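Skorkstead Community Theatre
Minutes of the general meeting, December
Meeting opened 7 pm in the Pivatside Hall supper room. Oranuch Rungrueang in the chair.

Apologies as per the sign-in book.

Previous minutes
Accepted with one correction: the lighting bar is on loan until the end of the season, not until Easter.

Spring production wrap-up
What a run! We sold 278 tickets, our best result since moving into the hall, and the closing night crowd stayed in their seats clapping well after the house lights came up. Huge thanks to the cast, and to the bar crew, who ran out of ginger beer twice and kept smiling. Two patrons wrote in to say they couldn't hear the second act from the back rows. The sound desk will try the speakers further forward next time.

Next show
The play reading group has settled on "The Jaidee Line", a comedy set in 1927 on the opening day of a country railway branch (with a brass band, a missing mayor and a runaway goat, so plenty to get our teeth into). Everyone who has read it loves it. There are good parts for all ages and the porter's speech in act two is a gem. Auditions will be on a Friday evening and the sides will be emailed beforehand. Moved that we go ahead. Carried, with cheering.

Set
Platform, waiting room and ticket window, all on the one set. The old flats from the panto can be repainted. We still need a bench, a station clock and a decent suitcase or three. Please check your sheds.

Wardrobe
Lots of lovely offers already, including waistcoats and a box of gloves. The railway staff need matching headwear and the plain black cap was very well liked. Brass-coloured badges to be added. Hats to be labelled inside the band, please, after last year's mix-up.
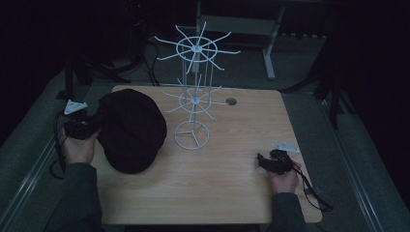
Black cap for the railway staff.

Finances
Balance is $1096 after hall hire. Paint and timber to come out of this, with a limit to be set once the set drawing is done.

Other business
The Hevow Players have invited us to their one-act festival and we'd love to take something short. Ideas to Oranuch. Kettle is leaking again; please use the urn.

Meeting closed 8.40 pm, followed by supper and an excellent lemon slice.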